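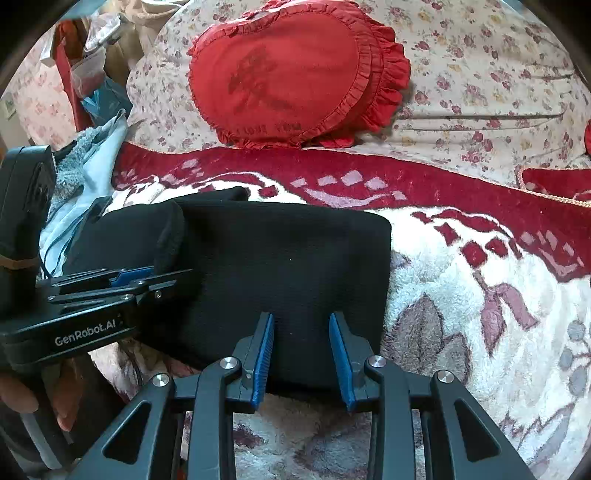 Figure 1. The pair of hand-held grippers over a folded black garment, blue ribbed pads open.

3.2 Care and adjustment of the gripper pair

Our part of the Stilham project was to keep one pair of hand-held grippers in good working order during the cloth folding sessions. We received the pair in October, and the first weeks went mostly to learning how the jaws should close.

The pads were the first difficulty. Dark cloth leaves lint between the ribs, and after a long session a thin fabric slips out of the jaws. We now brush the ribs along their length and wipe them with a damp cloth. We tried alcohol once, on a spare pad, and it became slightly sticky, so we do not recommend it.

The second difficulty was play in the joints. The left jaw of one gripper began to close before the right one. We opened the linkage, found one pivot screw turned out by almost half a turn, and put it back with a small drop of thread lock. If the screw is too tight, the jaw returns slowly — this can be felt by hand before any recording shows it. We check all the pivots after every eight sessions.

The cable must have a free curve beside the body. When it was pulled straight, the Nuller logging program lost the signal for short moments. In total we logged 1232 grasps, and 23 had to be repeated for this reason, all of them before we changed the cable path.

Odukoya's procedure from the Ludton group asks for a new zero position after each pad change. We followed it, but we added a second check with the jaws fully open, and the opening value had moved by up to 4 mm on the older gripper. We did not find the cause of this. The corrected values are in the appendix, together with the screw positions.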